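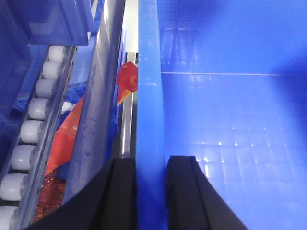

Picking up a plastic bin sounds like an easy job. You put one hand on the rim, you close your fingers, and you lift. You do not think about how hard to squeeze or how far apart your fingers should be. A robot has to be told both of those things, and it also needs the right kind of fingers.

The part of a robot arm that holds things is called a **gripper**. This page is about how grippers are tested and compared. The tests were carried out at the Tevaditz workshop, where robots learn to move bins on and off conveyors. A conveyor is a track that carries goods along. A roller conveyor has a row of cylinders that turn, so a bin can slide over them with very little effort.

## What a gripper does

A simple gripper has two fingers. A motor moves them together or apart. When they close on both sides of something thin, such as the wall of a bin, they press on it from both directions. This is called a pinch grip.

Two forces matter here:

- **Gripping force** is how hard the fingers press.
- **Friction** is what stops two surfaces sliding past each other. Rubber on a dry floor has a lot of friction. A sock on a polished floor has very little.

If the fingers press harder, there is more friction, and the bin is less likely to slip. If they press too hard, the wall of the bin may bend or crack. The people who set up the robot look for a force between the two.

You can feel this yourself. Hold a ruler upright between your thumb and one finger. Loosen your grip slowly until the ruler starts to slide. Just before that moment, you were using the smallest force that would hold it.

## The grippers in the test

The workshop compared 3 grippers. All of them have two fingers, and all of them fit on the same arm.

| Gripper | Finger shape | Finger surface |
|---|---|---|
| Sevus | Wide and flat | Smooth |
| Maksymiv | Wide and flat | Soft rubber |
| Zenus | Narrow | Rubber with grooves |

A wide finger spreads its push over a larger area. A narrow finger can reach into smaller gaps, but it pushes on a smaller patch of plastic. Try pressing a lump of modelling clay with your palm and then with one fingertip. The fingertip makes a deeper dent, even if you push equally hard.

## Making the test fair

A test is only useful if one thing changes at a time. Suppose one gripper lifted an empty bin and another lifted a full one. You would not know whether the gripper or the load had made the difference.

For this reason, every gripper had the same arm, the same type of bin and the same controller. The **controller** is the computer that tells each motor when to move and how far. The load was kept the same as well — 200 grams of sand in a sealed bag, fixed to the floor of the bin.

Each lift followed these steps:

1. Open the fingers.
2. Lower them until one is on each side of the bin wall.
3. Close them to the set force.
4. Raise the bin and hold it still.
5. Put the bin down and open the fingers.

A lift counted as a pass if the bin did not slip by more than the width of a pencil line. Severyn Hladun, the engineer in charge, drew the lines on the bins by hand and checked them after each lift.

The plan was to make 2,000 lifts. The test stopped at 1,351, when a cable in the arm wore through and had to be replaced. The results up to that point were kept, and the rest of the lifts were put off until October.

## Where the camera goes

A robot can have a camera beside the conveyor or on its own wrist, close to the gripper. Each place has a good side and a bad side.

A camera beside the conveyor sees the whole work area. When the arm reaches over a bin, though, the arm gets in the way.

A wrist camera moves with the hand. It looks along the fingers, so it can show whether the bin wall is between them. The fingers always hide part of the view, and the camera cannot see much that is behind it. Shiny plastic causes another problem. Bright reflections can look like edges, and the computer has to learn to ignore them.

The workshop used a wrist camera for all the lifts.

## What was found

The smooth Sevus fingers needed the most force. They held the bin well once the force was turned up, but left faint marks on the rim.

The Maksymiv fingers held the bin with the least force. Dust stuck to the rubber, and after a while the grip became weaker. Wiping the fingers with a damp cloth brought it back.

The Zenus fingers fitted easily into tight spaces. The bin sometimes swung a little when it was lifted, in the way a picture swings on a single nail.

The Maksymiv gripper has been left on the arm for now. When the lifts start again, it will be wiped at the beginning of each day, and the number of slips before and after cleaning will be written down separately.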